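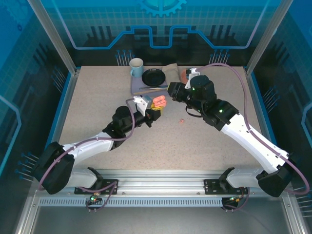
Fig. 1. Place setting for one: mug at the corner of the mat, black plate next to it, napkin tucked in behind.

Everyday Housekeeping, Handout 9
Laying and clearing a small table
Dostthorpe Evening Classes, Anneliese Ruppert
Updated Apr 19, 2025

Hello again! A few of you asked for the table session in writing, so these are my own notes, tidied up a bit (only a bit). Bring them next time, we'll use the clearing part again when we get to dishes.

Start with the mat

I always put the cloth down first and then stand back and look at it. If the mat is crooked, everything you put on it will look crooked too, and you'll spend five minutes nudging a plate that was fine all along. The purplish mat in Fig. 1 is the kind I like for practice, dark enough to see against a pale table and plain enough that you can tell where things are supposed to go.

Then the plate. Formal books put it dead center and close to the edge you eat from. I don't much care for a weekday breakfast, and you'll notice the black one sits toward the far side of the mat with the utensils lying across the near part. That's a perfectly good layout for a shallow table! It leaves the hand a clear way to the spoon or the fork or whatever you've laid, and nothing has to be reached over.

Mixing a metal utensil with a wooden one bothered somebody in the October group quite a lot. It doesn't bother me. Wood is kinder to a nonstick surface and metal is easier to wash, and most of us own both. Keep them side by side and let them be different.

Color

I said in class that I'd rather see colors that get along than a matching set, and I'm sticking to it. Light blue mug, black plate, orange-pink bowl, beige napkin: four different things, and I'd happily eat there. My grandmother in Usitz had one good service and it came out at Crăciun and on no other day of the year, so the rest of the time we ate off whatever had survived. I blame her for my taste.

On napkins: fold in half, fold in half again, stop. If the top edge comes out uneven, leave it. Ironing is a different handout.

The sweep

Now for the part people skip. Before you lay a table, and again before you wipe it, go over the whole surface for small stuff. I mean crumpled scraps, bottle caps, hair ties, pills, coins, batteries, anything you could hide under a thumb. Speckled tops are the worst for this (mine at home is speckled and I've lost a back tooth crown on it, long story). Get your eyes down low and look across the surface, then once from directly overhead.

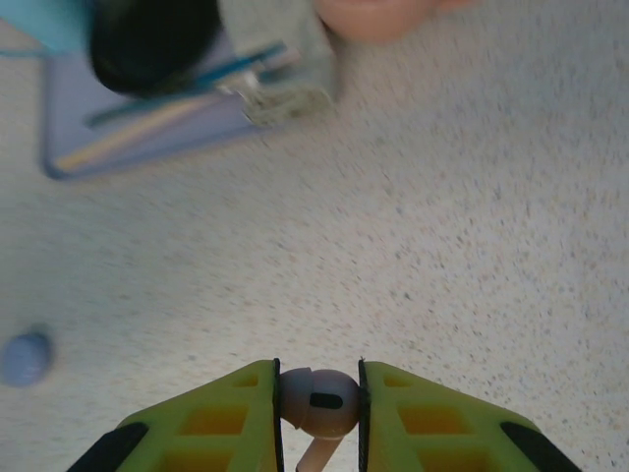 Earbuds go in the same group, by the way, and they deserve a warning of their own. White on a cream counter is about as close to invisible as a thing can get. Scoop one up in a cloth with the crumbs and it goes straight into the dishwater, and then you're shopping. Pick up small things by their sides with your fingertips, one at a time, and put each one in a dish or its own case before you touch the next. Don't pile them on the corner of the tray "for a second." I know about that second.

Clearing, in my order

Small things first, as above.
Mug next, carried alone. Turn the handle toward you before you lift.
Utensils onto the plate, then plate and bowl together if the bowl's empty.
Napkin into the wash or back in the ring.
Mat last. Fold it inward so the crumbs stay inside, and shake it over the sink or out the back door.

Wiping

Warm water and a small squirt of Tenside, wrung out well. I use 500 ml of water in a bowl for the entire table and that's plenty. Wipe in long overlapping strokes from the far edge toward yourself, then dry with a second cloth. A pale speckled top hides streaks beautifully until the sun hits it, so do the dry cloth even when it looks fine.

For next time

Lay one place at home with whatever you've got and clear it in the order above. Bring a tea towel and a mug you don't mind other people handling. We're in room 318 again, door at the end, push hard.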